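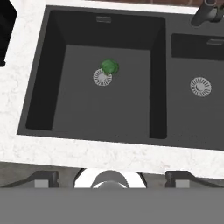

Friday, May 15, 2020
By Manaia Partington, Grollside Home Advice Service

Residents are advised to clean dark composite sinks weekly. Hard water leaves a pale film that shows more plainly on a dark surface.

Rinse both basins and wipe them with mild dish soap. Avoid steel wool.
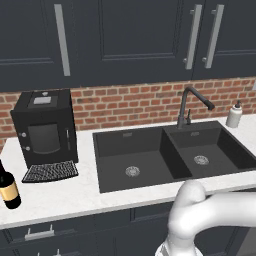
Drains and Strainers

Lift out any removable strainer and soak it for 7 minutes in warm water and white vinegar. Keep vinegar off marble — it etches the stone.

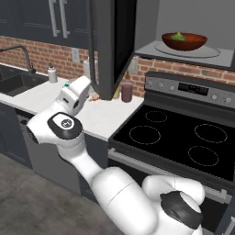

Wipe stone counters with a soft cloth and plain water.

Overflow slots may be cleaned with a narrow bottle brush every 3 weeks.
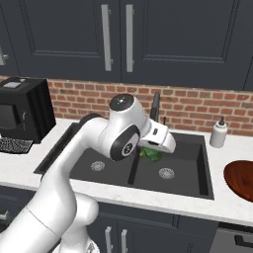

Saqib Baloch writes that an old toothbrush serves equally well for the slots, provided the bristles are still firm.

This site uses cookies. By continuing, you accept our cookie policy.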